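Equipment Review: Cullinane Two-Tier Utility Trolley
Skernunska House, Domestic Services
Reviewed by Kayode Adeleke and Fionnuala Foley

Skernunska House provides residential accommodation and a daily meal service on a single site. The trolleys previously in use were bought when the building opened and had become difficult to steer. The Cullinane two-tier trolley was ordered through Goveo in September as a possible replacement, and has since been used by both the kitchen and the linen room.

Delivery and assembly
The trolley arrives flat in one carton. Assembly took one member of staff 80 minutes, most of which was spent on the lower shelf. The printed instructions show the shelf brackets facing outwards, whereas the holes line up only when they face inwards. Goveo was told of this and has sent a corrected sheet. The key supplied for the castors is short and gives a poor grip, and departments are advised to use their own.

Use in the building
The trolley is stable when loaded and turns within the width of the ground floor corridor. It crosses the lift threshold without being lifted at the front, which was the main complaint about the old model. The handle is at a comfortable height for most staff, although Úna Mac Giolla found it low and would have preferred an adjustable one. The upper shelf has a raised lip on all sides. This holds boxes and folded items securely but makes it harder to slide heavy trays on and off, and kitchen staff now lift these from the short end.

Noise was acceptable on vinyl flooring. On the tiled section outside the dining room the shelves rattle when empty, and early deliveries at 7 am could be heard in the nearest bedrooms. A rubber mat on each shelf cured most of this. Mats are not included in the price.

Cleaning
Both shelves can be wiped down in place. The corners of the lower shelf collect dirt and need a small brush. The castors should be removed and cleaned once a month; ours had picked up thread and hair by the end of the first few weeks, and one had begun to drag. A trolley used for linen should not be moved to food duties without a full clean, and it is our practice to keep the two apart by coloured tags on the handle.

Compared with the Pruler
The Pruler trolley, borrowed for comparison, has larger wheels and is the quieter of the two. It is also heavier, and will not pass through the linen room door when the side rail is fitted. For a kitchen on its own we would consider it seriously.

Rating
We give the Cullinane 4 out of 5 and have placed an order for further units. The mark lost is for the instructions and the castor key. 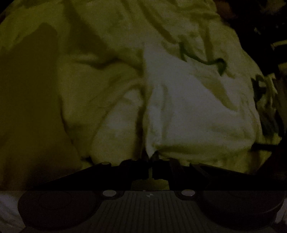
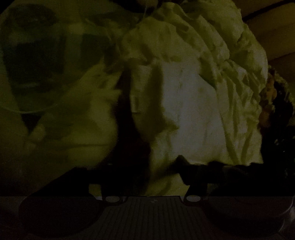 Floarea Cozma replied that the brake on her department's Cullinane had worked loose within the first month, and asked that a check of the brake screw be added to the cleaning routine before the new units are issued.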